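4. Guiding the arms by remote control

1. Start Tosside in the simulated room and bring both arms forward.
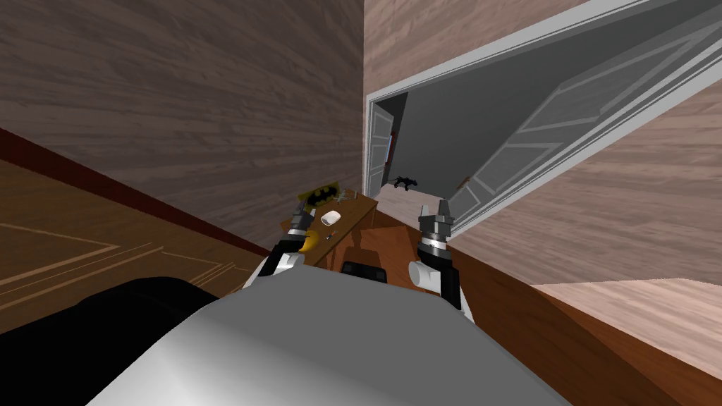

Do I need a perfect run?
Most trainers don't get one, and 16 plain runs beat one you fussed over.

2. Open the gripper before moving in.

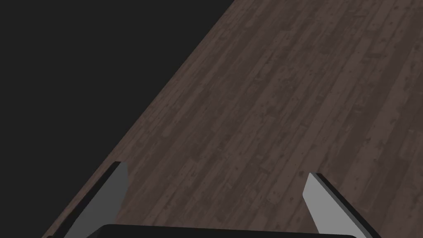 Giang Quan calls 16 optimistic and wants 60.

3. Approach the door slowly. Caution: the "smart assist" setting promises more than it delivers.

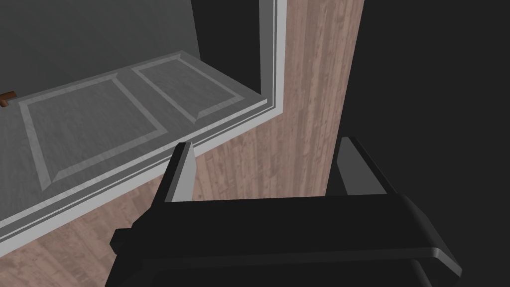 One tester wrote that she leaves assist off.

4. Save the run. 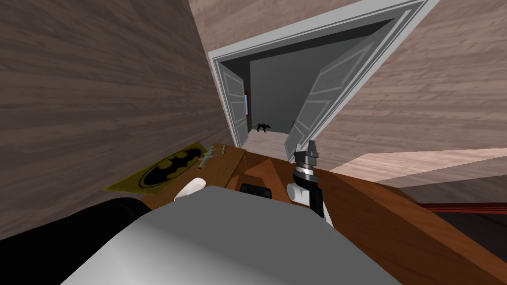 Fig. 4. Both arms, desk and doorway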